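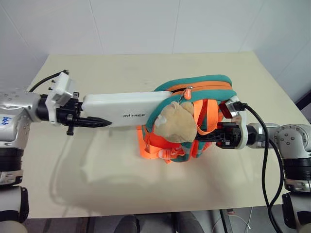
Murray MacDonald objected to an early draft of this section on the grounds that a child's backpack is packed by a parent in a hurry, and that any study of its opening should begin from that fact. We agree with the point, and the discussion below treats the opening of small bags as a matter of everyday packing.

4.2 Opening size and flat, rigid items

Small backpacks for young children are mostly bought for their looks. In the Ulterthorpe household survey (609 replies), parents named color and decoration well ahead of the size of the opening. Many of the bags they listed had a plush animal or a similar figure on the front. The same parents later named the opening as the part that gave them the most trouble.

The bag used here is of this common type. It is orange and teal, with a zipper along the top, orange straps and a plush bear on the front. Soft items such as a spare shirt or a thin hat can be folded to suit an opening of this kind. A long, rigid item cannot. It has to be lined up with the zipper track, and the bag has to be steadied while this is done, which takes one hand away from the item.
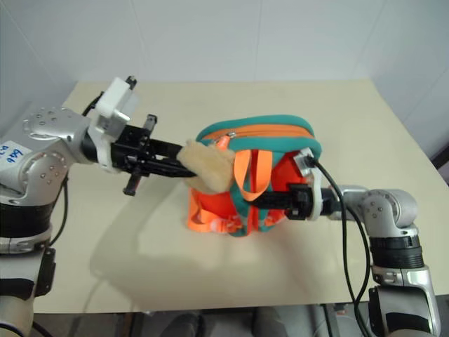 Figure 3. The orange and teal bag on the tabletop, with the zipper along its upper edge.

Three features of small bags matter for packing. The first is the length of the zipper track compared with the longest side of the item. The second is the stiffness of the fabric next to the track - a limp edge folds inward and catches on corners. The third is the straps. On a small bag they are large in proportion to the body and often end up lying across the opening, so they need to be moved aside before anything goes in.

A plush front adds bulk on one side only. Parents in the November interviews said that they held the bag by the plush part when closing it, as it was the easiest part to grip. We did not ask whether this wore out the stitching.

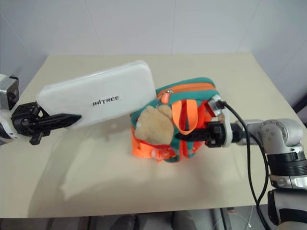
Kumiko Murakami noted in her comments that flat cases are easier to pack when the bag is laid on its back, and that the upright position favored in the Frerichs guide makes sense only for bags with a firm base. Our interview notes lean the same way, but they cover more than 60 bags of mixed size and were not sorted by type of base. The comparison is taken up again in Section 5.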